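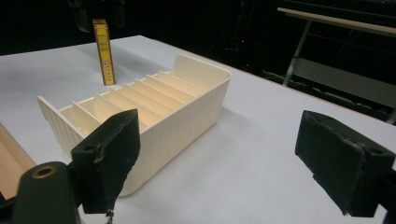

THREAD: the Traltport marsh permit, what I know so far

1/ ok so the county finally posted the Fleltia application. 198 pages. Read most of it on the bus. Notes below, sorry for the mess

2/ Short version: Fleltia wants to fill the north end of the Traltport salt marsh for a boat storage yard. Has been protected from fill since before I moved here. They're asking for a variance, not a rule change, so it needs one hearing and a staff sign-off. One.

3/ The map in appendix C does not match the map in the main report. Appendix has the fill line going past the tidal creek. Main report stops short of it. Called the planning desk, they said they'd "look into which is current." Great

4/ Who's speaking against: Kanako Yagi from the oyster growers, Niall Pollock (lives on Menzies Road, floods every winter already), couple of birders. Who's speaking for: the marina, mostly

5/ Talked to Kanako last night. Her worry is silt. The creek drains right over the growers' lower beds and if the fill washes in the first big storm thats the season gone. She asked for a silt study in July. Application has a paragraph on it. A paragraph!

6/ Mitigation offer is 1000 feet of replanted shoreline over by the old cannery. Which is gravel. I walked it. You could plant cordgrass there I guess but the last batch got pulled up by geese

7/ Somebody asked about jobs. Application says "seasonal positions" and gives no number. I looked twice

8/ Correction to 3, it's appendix D not C. Thanks Alasdair

9/ Nkrumah Tetteh did the bird counts for the land trust and his are nothing like the consultant's. Consultant went out on two mornings, both high tide. Nkrumah had almost 900 shorebirds on one low tide in fall. He's submitting his sheets as written comment, says anybody can have copies

10/ To the person in my replies: yes I own a boat. It's a canoe. It lives in my garage

11/ Comment deadline is April 8, 2021, 5 pm, email or paper. Put the words "Traltport marsh variance" in the subject line or it goes in the general pile. Paper goes to the second floor counter, the downstairs one will send you up anyway

12/ If you write, say where you live and what you've seen. High water on your street, dates if you have them, photos. Form letters get logged as one comment. Angus Moncrieff sat through the last two of these and says the short personal ones get read out loud

13/ Petition is at 3000 names as of this morning, wow. Still send your own letter tho

14/ Planning desk called back. Appendix map is the current one. So the fill DOES cross the creek and the main report is wrong. They are not planning to repost it before the deadline

15/ Asked if that restarts the comment period. "Probably not." Asked for that in writing. Waiting

16/ Niall has room for three in his car for the hearing, message him or me. Going to bed, will post the agenda when its up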